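Frequently asked questions: recycled metal and responsible sourcing at Dasotham

We are a small workshop in Lerkmont making wedding and engagement rings to order. Most of these questions come in by email, so we have put the answers in one place. Last updated 14/11/2021.

What do you mean by recycled gold?

Gold that has been used before and refined back to a known purity. Ours comes from old jewellery, workshop scrap and a small amount of industrial waste. We buy it as sheet, wire and casting grain from our refiner, Dreton, who keep their recycled stock apart from newly mined metal.

Once refined, recycled gold is chemically the same as any other gold. It wears the same, polishes the same and can be hallmarked in the same way.

Is every ring you make recycled?

All our gold and silver rings are. Platinum is mostly recycled, but now and then a particular size of wire isn't available and we have to order ordinary stock. If that affects your ring we will write to you before we start, and you can wait or choose another metal.

Findings are a different matter. Earring butterflies, chain clasps and some spring parts are bought in ready made, and we can't always say where the metal in them came from. The product page says so where this applies.

Can you use my own gold?

Yes, in most cases. People bring us rings from parents and grandparents, odd earrings and broken chains. We need to see the pieces first. Please don't post anything until we have replied to you with a reference number and the packing instructions.

We can't use gold-plated or rolled gold items. Nine carat and 18 carat pieces can't simply be melted together, as the result would be neither one nor the other and would be hallmarked at the lower standard it meets. We will talk through the options when we have tested what you have.

Old solder can also cause trouble. A ring that has been resized several times may have enough solder in it to make the new metal brittle. If so, we will suggest having it refined, and at that point we can't promise that the same gold comes back to you.

How much gold do I need?

A plain, narrow band in a small size takes less than most people expect. A wide man's band takes a good deal more, and some is always lost in filing and finishing. If you are short, we top up with recycled gold of the same carat and charge only for what we add.

Will you melt it while I watch?

You are welcome to come. Melting days are usually the second week of the month, with an extra one in January. Up to 2 people can stand in the workshop at a time, and both need closed shoes. Long hair must be tied back. Children under 12 can watch from the front room through the window. 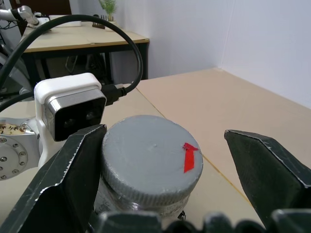

The melting itself is short. Most of the visit is spent weighing, checking the paperwork and waiting for the ingot to be safe to handle, so allow an hour and a half. You can take photographs, but please ask before filming the bench staff.

What happens to your scrap and dust?

Filings are swept up from each bench and stored by metal. Polishing dust and floor sweepings are mixed, so they go in one drum with the used emery paper. It all goes back to Dreton and we are credited for the metal recovered. If you have had a ring made from your own gold, you can ask for your filings back. Very few people do, as the amounts are small.

Is recycled better than Fairtrade or Fairmined gold?

They deal with different problems. Recycled gold needs no new mining. Certified mined gold supports small-scale miners who depend on the work, and whose conditions may be poor without that support. Customers have strong views both ways and we don't try to settle it for them.

We don't stock certified mined gold at present. We looked into it and the minimum orders were too high for a workshop of our size. We will change this page if that changes.

Where do your stones come from?

It depends on the stone. We use laboratory-grown diamonds, and reclaimed diamonds from old jewellery when we can match the size. Sapphires are bought from a dealer who gives us the country of origin in writing, though not always the mine. We no longer offer emeralds or rubies.

You can supply your own stone. We check it for chips and cracks before setting and will tell you if we think it is at risk. We can't insure a customer's stone against damage while it is being set.

What is the Roy range?

Roy is our range of plain bands in five widths, all made from recycled silver or 9 carat gold. They are kept in the commonest sizes and can be sent within a week. Roy rings can be engraved but not made from your own metal. For that you would need a made-to-order ring.

How long does a made-to-order ring take?

Eight weeks from the date you approve the drawing. Rings with stones may take ten. The hallmarking is included in that time. If your wedding is sooner, ask us anyway, but please don't book an engraving or a photographer around a date we haven't confirmed.

What does it cost?

Roy bands are priced on the website. Made-to-order rings are quoted one at a time, and the quote holds for 14 days because the gold price moves. For a rough guide, a pair of plain 18 carat bands in medium widths came to almost £3000 this autumn. Using your own gold lowers the metal cost, but the labour is slightly higher.

We take a deposit of a third. It can be refunded until we order metal.

Can a ring be resized later?

Plain bands, yes, usually by up to three sizes. Rings with stones all the way round can't be resized. The first resize of a made-to-order ring is free within a year if you send us the receipt.

Do you give proof that the metal is recycled?

Each made-to-order ring comes with a card giving the metal, the carat and our batch number. The batch number matches an invoice from the refiner, and we will send you a copy with the prices removed if you ask. The hallmark shows how pure the metal is. It doesn't show where it came from, and nor does any other stamp we are required to use.

How do I find you?

Ask for the workshop at unit 911 on the Lerkmont trading estate. The entrance is at the back, next to the loading bay. Visits are by appointment only, and there is one parking space, which we can keep for you if you let us know the day before.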